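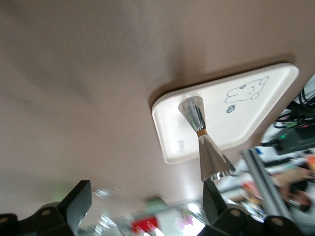 Tenir un carnet de cycle quand on essaie d'avoir un enfant

Cette page explique comment noter un cycle menstruel de façon à pouvoir s'en servir, chez soi ou en consultation. Elle ne remplace pas un avis médical. Elle s'adresse surtout aux personnes qui commencent à essayer, ou qui ont un premier rendez-vous de fertilité dans les semaines qui viennent et à qui on a demandé « d'apporter leurs courbes ».

J'ai tenu ce carnet pendant quatorze cycles. Les premiers sont presque illisibles : j'écrivais trop de choses, à des endroits différents, et j'oubliais la seule qui comptait, la date du premier jour.

Ce qu'il faut

Un cahier petit format ou un tableur, mais pas les deux. Un thermomètre basal, c'est-à-dire un thermomètre qui affiche deux chiffres après la virgule. Un stylo posé au même endroit que le thermomètre. Éventuellement des tests d'ovulation urinaires, achetés en pharmacie ou en ligne. Les applications conviennent aussi, à condition de pouvoir exporter les données. Vérifiez l'export avant de saisir trois mois de relevés.

Étape 1 : fixer le jour 1

Le jour 1 est le premier jour de vraies règles, avec un saignement rouge qui nécessite une protection. Les petites pertes brunes de la veille ne comptent pas ; notez-les quand même, sur le cycle précédent, avec un « s » pour spotting. Si les règles arrivent tard le soir, la plupart des services retiennent le lendemain comme jour 1, mais l'usage varie. Demandez au vôtre et gardez la même règle d'un cycle à l'autre.

Écrivez la date en haut de la page, puis numérotez les lignes de 1 à 35. Si votre cycle est plus long, continuez sur la page suivante sans recommencer la numérotation.

Étape 2 : prendre la température

La température se prend au réveil, avant de se lever, de boire ou de parler longtemps. Il faut avoir dormi au moins trois heures d'affilée. Choisissez une voie (buccale, vaginale ou rectale) et n'en changez pas au cours du cycle. La voie buccale est la plus simple, mais elle est moins régulière chez les gens qui dorment la bouche ouverte.

Réglez le réveil à la même heure tous les jours. Un écart d'une demi-heure ne change pas grand-chose. Au-delà, notez l'heure réelle à côté du chiffre. Ne corrigez pas la valeur vous-même : un chiffre avec une remarque est plus utile qu'un chiffre arrangé.

À noter dans la colonne des remarques : fièvre, rhume, nuit coupée, alcool la veille, décalage horaire, changement de thermomètre, paracétamol. Un mot suffit.

Un jour oublié reste vide. On ne fait pas la moyenne entre la veille et le lendemain.

Étape 3 : observer la glaire

C'est la partie que beaucoup sautent, à tort : elle donne une information avant l'ovulation, alors que la température n'en donne qu'après. Une observation par jour, en fin de journée, en retenant ce que vous avez vu de plus fertile.

J'utilise quatre codes :

0 : rien, sensation sèche
1 : collante ou épaisse
2 : crémeuse, blanche
3 : transparente, glissante, qui s'étire entre deux doigts

Les jours notés 3, et les deux ou trois qui précèdent, sont en général les plus favorables. Certains médicaments, dont des antihistaminiques, peuvent modifier la glaire. Inscrivez-les. Certaines personnes n'observent jamais de 3 ; dites-le en consultation sans en tirer de conclusion seule.

Étape 4 : ajouter les tests d'ovulation, si vous en utilisez

Les tests urinaires cherchent la montée de LH, qui précède souvent l'ovulation de vingt-quatre à trente-six heures. Pour savoir quand commencer, prenez la durée de votre cycle le plus court et retirez 17. Pour un cycle de 28 jours, on commence donc au jour 11. Lisez tout de même la notice de votre marque, certaines comptent autrement.

Évitez de boire beaucoup dans les deux heures qui précèdent. Le début d'après-midi me convenait mieux que le matin, mais là encore c'est la notice qui décide. Notez « + » ou « - ». Avec les bandelettes simples, la ligne test doit être au moins aussi foncée que la ligne témoin pour compter comme positive.

En cas de syndrome des ovaires polykystiques, ces tests peuvent rester positifs plusieurs jours sans qu'il y ait ovulation. Parlez-en avant d'en acheter un lot entier.

Étape 5 : noter les rapports

Une croix dans la case, rien de plus. Un rapport tous les deux ou trois jours pendant tout le cycle couvre correctement la période fertile, et cela permet de ne pas dépendre d'un test. Les médecins posent la question, autant avoir la réponse sur la feuille.

Si le carnet traîne dans un lieu partagé, remplacez la croix par un point. Nous avons fait ça chez ma belle-mère tout un mois de mai.

Étape 6 : lire la courbe

Reliez les points en fin de cycle seulement. Après l'ovulation, la température monte en général de deux à cinq dixièmes de degré et reste haute jusqu'aux règles. La règle courante est la suivante : trois températures de suite plus élevées que les six précédentes. Le jour de l'ovulation se situe alors probablement à la veille de la première des trois, à un jour ou deux près.

Comptez ensuite le nombre de jours entre la montée et les règles suivantes. C'est la phase lutéale. Écrivez le total en bas de page, avec la durée du cycle. Ces deux nombres sont ceux que le médecin regarde en premier.

Une courbe en dents de scie n'est pas forcément un mauvais signe. Vérifiez d'abord la pile du thermomètre et l'heure des relevés. Un plateau haut qui dure plus de dix-huit jours sans règles justifie un test de grossesse.

Étape 7 : préparer la feuille pour le rendez-vous

Personne ne lira quatorze pages en vingt minutes. Recopiez sur une seule feuille, pour chaque cycle :

- la date du jour 1
- la durée totale
- le jour du test positif, s'il y en a eu un
- le jour de la montée de température
- la durée de la phase lutéale
- les médicaments et les maladies

Ajoutez au verso les antécédents des deux partenaires, les opérations, les traitements en cours, y compris les compléments alimentaires avec leur dose. Gardez les pages complètes dans le sac au cas où. La sage-femme qui nous suivait, Şükran Bilgin, commençait toujours par la feuille de résumé et ne demandait le carnet que pour un cycle précis.

Combien de temps continuer

Trois cycles complets suffisent souvent pour un premier rendez-vous. Il est d'usage de consulter après un an d'essais avant 35 ans, après six mois à partir de 35 ans, et sans attendre si les cycles sont absents ou très irréguliers, en cas d'endométriose connue, d'infection pelvienne passée ou de traitement lourd chez l'un des deux. Le bilan se fait à deux, dès le départ.

Si la prise de température devient pénible, arrêtez-la. J'ai fait une pause de deux cycles, en gardant seulement la date du jour 1, et cela n'a gêné aucun examen.

Questions reçues par mail

Je travaille de nuit, est-ce possible ?
Oui, en prenant la température après votre plus long sommeil, quelle que soit l'heure. Marquez « N » les jours de poste de nuit. La courbe sera moins nette, et la glaire prend alors plus d'importance.

Faut-il commencer au jour 1 ?
C'est mieux. Si vous êtes déjà au milieu d'un cycle, entraînez-vous à remplir les colonnes et ouvrez une page propre aux prochaines règles.

Et l'acide folique ?
Ce n'est pas une question de carnet, mais elle revient souvent. La supplémentation est conseillée dès le projet de grossesse, avant la conception. La dose dépend de vos antécédents, voyez avec votre médecin, votre sage-femme ou votre pharmacien, et inscrivez la date de début sur la première page.

Je viens d'arrêter la pilule.
Notez la date d'arrêt. Le saignement qui suit la dernière plaquette n'est pas un vrai jour 1 ; commencez la numérotation aux règles d'après. Les premiers cycles peuvent être longs.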